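About Dasdale

Small catering outfit, office lunches mostly, plus christenings, wakes, the odd village fete. Started in April out of a rented kitchen behind the Penia garden centre, one oven and a fridge that hummed. Bigger kitchen now. Same hum, different fridge.

What we do. Cold buffets, hot trays, puddings. Up to 805 covers if you give us plenty of notice, and we do mean plenty. Smallest order is 30 heads. Under that, try the cafe at Pravano, they're good and they'll be nice to you.

Menus change with what's in. Soups in winter, lots of salads from May on, pies all year becuase people complain when we stop. Bread comes from Ondrejka, delivered before six. Veggie and vegan on every menu, no extra charge. Allergies: tell us when you book, not on the morning please. We keep a sheet for every order and it goes in the van with the food.

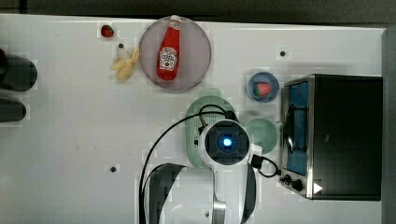 Delivery is free inside the ring road. Outside it we charge by the mile, ask for a price. We have 2 vans, both white, both need a wash. Plates and cutlery can be hired, returned dirty is fine, we'd sooner do them ourselves. Breakages charged at cost.

Last year we sent out 1476 orders. Mostly sandwiches, if you want the truth. Egg and cress still top, coronation chicken second.

Booking. Ring or use the form, phone is quicker. Deposit of a third, rest on the day or by invoice if you're a school or a regular. Kitchen shut over Christmas and the last week in August.

Tastings by appointment, afternoons only. Parking round the back, mind the bollard.

Page updated September 2023. New price list to folow.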